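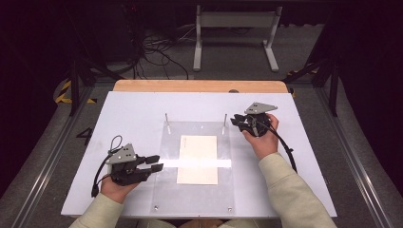 Veronika Kerekes asked, when the running order went round, whether a talk about a gripper that wouldn't let go needed a whole slot, and could it share with the one on cable ties. It got the slot. I have promised her the cable ties will get a mention.

Wait for people to sit. Coats, coffee, etc.

So. Job is called Stodano, after nothing I could find out. You hold a gripper in each hand, you put paper on an acrylic plate with pins at the far corners, you do it again until September. The grippers record what you did and the arms at Vass copy it later. The part that goes wrong in this talk is the copying, plus a bit of the holding.

What happened: afternoon, ten past four. Arm run, nobody's hands near it, thank goodness. Left gripper closed on a pin, took hold, and was told to open. It reported that it had opened. It had not. The arm then lifted, as it was entitled to, having been informed that all was well. The pin came up with the plate attached, and the plate came up with the corner of the board attached, and then it all went down again, quite quickly.

(Pause. Do not do the noise. I did the noise in rehearsal and Otis asked me not to.)

Damage: one plate, one pin, one force sensor, my afternoon. No one hurt. Say that twice, the safety people like it twice.

Cause, first version: software. Everybody's first version is software. We spent 3 days on it and found a spelling mistake in a log message.

Cause, second version: the covering on the finger pads. It wears. It creases, the edge starts to lift, and on that pad the lifted bit had folded under and was sticking to whatever it touched. The motor opened by the small amount it had been asked for. The covering came along for the ride and kept the pin.

Why didn't it know? The "open" signal comes from the motor side. It tells you where the motor is. We had been reading it as where the pin is, for 6 months, with great confidence. 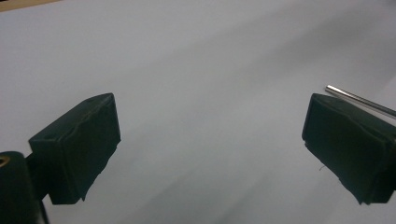 Katalin Veres wanted to know at this point why we hadn't simply changed the pads more often, and would I please answer that in the talk before somebody less friendly asked it.

Right. The schedule said change every 100 runs. It was written for the old pads, and hand sessions didn't count as runs. They wore the pads just the same. So a pad could do a whole week in somebody's hand and arrive at the arm officially brand new. I wrote the schedule. Own up here, briefly, move on.

What we changed:

Hand sessions count. Obvious now.

Pads get looked at before an arm run, by a person, with a finger. Run it along the lower edge. If it catches, new covering.

After "open", the arm waits and lifts a tiny amount, then checks the load. If it weighs more than an empty gripper ought to, it stops and complains. It complains a lot. We have had 2 real catches from it and a great many complaints about cables, so cable ties: use them, Veronika. Leave slack at the wrist.

What we did not change: the lift speed. Argued over. Slower would have broken the plate more gently. If there's time, ask the room. If there isn't, say "happy to discuss" and look at Ilona.

Skip the Oteo comparison unless asked. It makes us look good and I don't trust it yet.

Thanks, questions, where the biscuits are.

Comments

Magdolna Orbán
Was the stop button in reach? You don't say.

Otis Baptiste
It was, and I pressed it. By then the plate had made its own arrangements.

Ilona Pálfi
We had the same thing with tape on a clamp. Does the load check still work if the thing stuck to the pad is very light? Paper, say?

Otis Baptiste
No. Paper gets past it every time. Still open on the list.

Notes posted by the Skedau bench group. Contact: ask at the front desk. Back to top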